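Stondstead lost property room, bag and cupboard check
Mon 11 November. Form 3564, second go.

1. Shelves fixed to wall. Yes. One bracket has play in it. I reported that in August and was told it was within tolerance. Whose?
2. Walkway clear. Yes, today.
3. Load limit sign up. Yes, 200 kg. I'd like to know who worked that out.
4. Bags emptied before storage. Marked yes by the last inspector. I doubt it, see below.
5. Straps and handles tucked in. No. 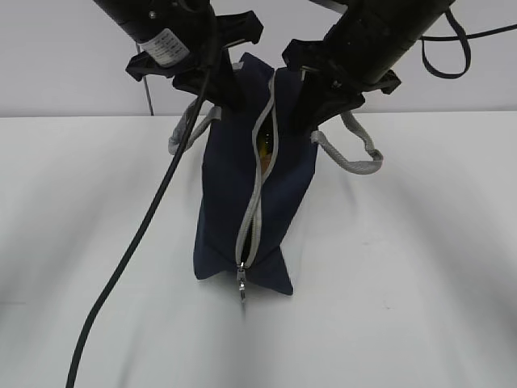

Item 4 is the one I keep failing. The Clatura guide says a bag is empty when it has been "visually confirmed", and I can't see how a glance does that. The navy one has its zip partly open, and there's something yellowish-orange showing through the gap. Could be harmless. It still isn't empty, and the grey handles stick out either side, so item 5 fails as well.

6. Zips closed, pulls not catching. Fail, same bag.
7. Tags legible. Mostly. Nodow tags fade, whatever the colour chart claims.
8. Items over 40 days old moved to Yazdani store. Told yes. No paperwork sighted.

Result: not passed. Recheck items 4, 5, 6 and 8, with the bags opened right up on the table this time.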